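Saha account holders: questions about the Raltar records incident

Last updated: August

Which records were copied?

Files held by Raltar, the company that stores payment records for Saha, were copied by an outside party. The files contained names, postal addresses, email addresses and, for some accounts, the sort code and last four digits of the account number used for Direct Debit. Full card numbers and passwords were held on a separate system. The access logs for that system show no entry by the outside party.

Who is affected?

Anyone who opened or renewed a Saha account through the Drumness or Kultska offices during the last 13 months. Accounts opened online were stored elsewhere and are outside the scope of this notice. Some 700 accounts had bank details in the copied files. Holders of those accounts are sent a letter marked "Notice B". All other affected holders are sent "Notice A" by email.

I have had no letter or email. Does that mean I am not affected?

Not necessarily. Notices go to the last address on record. If you have moved or changed your email address since opening the account, contact the Drumness office with your account reference and ask for a records check. A check takes up to 10 working days.

How was access gained?

Through a login belonging to a former contractor, which had not been closed when the contract ended. The login has been closed and all remaining contractor logins at Raltar have been reissued with two-step sign-in.

Do I need to change my password?

It is not required. If you use the same password for Saha and for the email account linked to it, change both and make them different.

Do I need to close my bank account?

No. A sort code and four digits are not enough to set up a payment. Check your statements for Direct Debits you do not recognise and report any to your bank, which handles refunds under its own rules. Saha cannot cancel a payment made to another company.

What is the credit monitoring offer?

Holders who receive Notice B may claim 12 months of credit monitoring at no charge. The claim code is printed on page two of the letter. Each code works once. No payment details are needed to register, and cover ends without renewal.

Can someone else claim on my behalf?

Yes, if a signed authority is already on file. Otherwise complete Form 38 and return it to either office. Executors should enclose a copy of the grant of probate.

How do I know a message about this is genuine?

Saha will quote your account reference and will not ask for a password, PIN or full account number. Neither notice contains an attachment. Forward suspect emails to the Drumness office and then delete them.

Will there be compensation?

No general payment has been agreed. If you have lost money as a result of the incident, write to the Kultska office with dates, amounts and copies of statements. Claims are assessed one by one and a written decision is sent in each case.

Can I have my records deleted?

You can ask. Payment records that must be kept for tax purposes stay on file until the retention period ends. Contact details on closed accounts can be removed sooner.

What are the office hours?

Both offices answer calls from 9 am to 4.30 pm on working days. Written enquiries are logged in order of receipt.

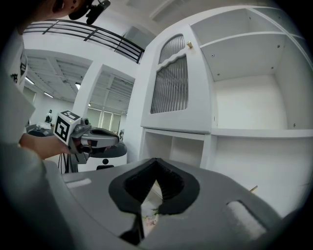 Grey gripper housing with black padded jaws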